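From: Carol Cropper
To: Celtham Kit Swap list
Subject: Re: [kitswap] Folding the football shorts (again!)

Hello all,

Sorry for the slow answer, I've had a houseful since Sunday and the laptop was under a heap of towels.

Sulley wrote:
> Carol, could you remind us how you want the shorts done before
> they go in the crates? I had a go at the reds last night and mine
> come out like a dropped pancake. Also are we still putting the
> waistband at the top, or did that go out with the old labels?
> And what do we do with odd sizes? I've got 7 pairs here with no
> size in them at all, just a washed-out white tab.
>
> S.

Waistband at the top, yes please, same as ever! The reason I keep banging on about it is that when the crates are out on the trestles people flick through them like records, and if the waistband is uppermost you can see the colour and have a feel of the elastic without dragging the whole lot out. Last July we had the waistbands every which way and by half past ten the reds were all over the floor of the hall, mixed in with the goalie socks.

So, the way I do it. Lay them face down, smooth out the legs, and fold one leg across onto the other so the side seams sit together. There's always that daft pointed bit at the crotch which sticks out, so tuck that in to make a straight edge. Then bring the hems up to just under the waistband, and once more if they're adult ones. The shiny sort slide about no end and you'll want to press them flat with your forearm and let the air out, or they puff up in the middle. Don't iron them, whatever you do, I ruined a pair of Tristis ones that way (the stripe came off on the iron and I was picking at it for a week).

If there's a liner, push it down inside before you start. I forget this every single time and then wonder why I've got a lump.

Pairs can go one on top of the other if they're the same size, with an elastic band round, but please not the thick rubber ones, they leave a mark. I've got a bag of the soft hair ones if you want some, bought 200 of them by mistake and my hair hasn't been long since 1990-something.

For your ones with no size, measure across the waistband lying flat and write it on a bit of masking tape. Don't guess from the length. The Huamán shorts come up very long in the leg and we had grown men going home with boys' ones and the other way about.

As for neatness, I really wouldn't fret. Loosely folded is fine so long as the white waistband is showing and the trim down the side isn't twisted, like so:
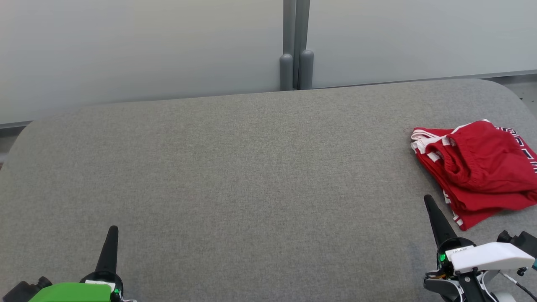
Sulley says the hall has promised us the long tables again, and wants to know if the reds could have one to themselves this year, what with there being so many of them. I'm all for it! Last year they were squashed in beside the shin pads and you couldn't get near. If we do that, could the blues and greens share the one by the kitchen hatch? Greens never go quickly, poor things.

Couple of other bits while I'm here. The crate lids with 669 written on them belong to the bowls club and want to go back to them, I've found three in my garage. And if anybody has the big roll of masking tape, please shout, as mine is down to the cardboard.

I'm in most evenings after six if you'd like to drop off bags, but ring first, the bell's been playing up. Anything that wants a wash, put it in a separate bag and tie a knot in the top so I know. I can get two loads out on the line in a day if it stays dry.

Oh, and whoever left the drawstring threader in with the bibs, it's on my windowsill.

Carol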